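Home | Workshops | How-To | Visits | Contact
6 min read

How to Fold a Puffer Jacket With Hand-Held Grippers

I went to the Jamum open day in October 2020 expecting to stand at the back with a coffee. Nope! They had a bed, a heap of quilted stuff and a pair of trigger grippers, and visitors were meant to have a go. I took notes so you can try it at your own demo day.

Red quilted fabric between the gripper fingers, both times:

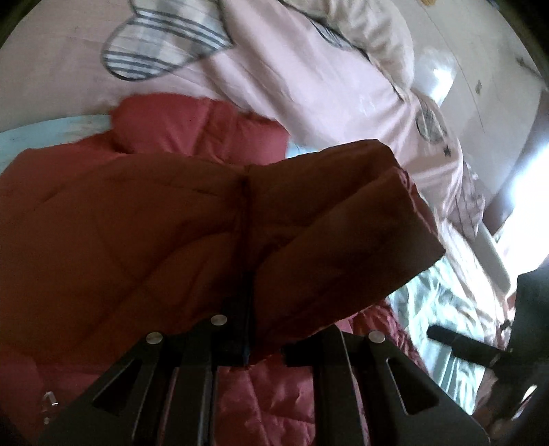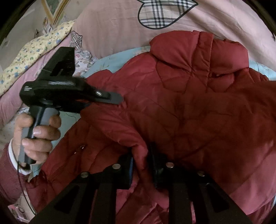 Go for the seams first, was Sanaa Morsy's advice, and leave the puffy panels alone until you've got a feel for the trigger. She was right - I grabbed a fat panel on my first try and it slid right out.

So, the way I ended up doing it:

1. Spread the jacket flat with the hood at the far end.
2. Squeeze the trigger slowly. You want a small fold of cloth between the fingers, and then you stop.
3. Lift a little and wait a second before you move sideways (I kept rushing this bit).
4. Bring one side over to the middle, let go, then do the other side.
5. Fold the hood down last, then fold the whole thing in half.

Give yourself roughly 7 tries before it looks like anything. My best one still had a sleeve sticking out, and I was very proud of it.

If you have a partner, take turns. Your hand gets tired faster than you'd think! They're doing another open day in December and I want to try fitted sheets.

Comments (2)

Yasir Niazi
Does step 4 work with a long coat? Mine keeps twisting at the waist.

Parveen Gilani
Zip it up first, Yasir. Made a big difference for me.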